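Section 7: Setting up the tower for the strip-down task

Ondlow Robotics Club handbook, revised 22 September 2024
Written by Dymphna Lynch, with corrections from Arwel Hopkin, who found plenty

Read Section 6 (homing the arm) first. If you skipped it, the arm will let you know.

1. Fetch the practice tower from the shelf marked Hokulance. It is the Dell. The other one is Bláthnaid's and has her coursework on it.

2. Check that the mains lead is out. Check again. Then get somebody else to check, preferably somebody who doesn't like you.

3. Take off the side panel and put it under the bench. Panels left on chairs get sat on.

4. Lay the tower on its side on the slotted table, open side up, with the power supply nearest you and the drives to your right.

5. Slide the grey printed fixture plate up to the left of the case. The tall post stands upright. If yours is lying down, you have the plate the wrong way up, and so did we for most of July.

6. Push loose cables back from the motherboard. The bright blue one will spring out again. Push it back with more conviction.

7. Load the program HENNESSY_2 and press Approach. The arm comes down over the case and waits above the board. 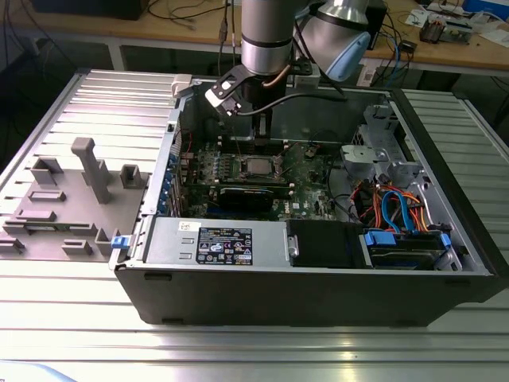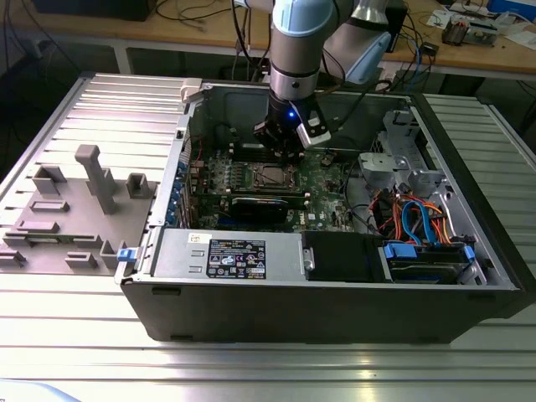

Fig. 17. Both views: tower on its side, fixture plate to the left, arm over the open case.

8. Crouch until your eye is level with the top edge of the case and look for daylight under the gripper. No daylight, no step 9.

9. Jog down in the smallest increments, one hand on the stop button. The big increments are for open air and for people with a parts budget.

Note: Fault 108 means the arm thinks it has hit something. It is usually right. Press Stop, jog straight up, then look.

Caution: Don't lean over the case while the arm is live. Long hair tied back, lanyards off. Sorcha Mac Suibhne's lanyard is pinned to the noticeboard - both halves.

Caution: The power supply stays shut. Opening it is no part of this task or of any task in the Remgate competition, however keen you are.

10. When you're done, send the arm home before you touch the tower. Initial the log. Philomena Brennan reads it, and she knows your handwriting.

If the arm stops halfway home, go to Section 8.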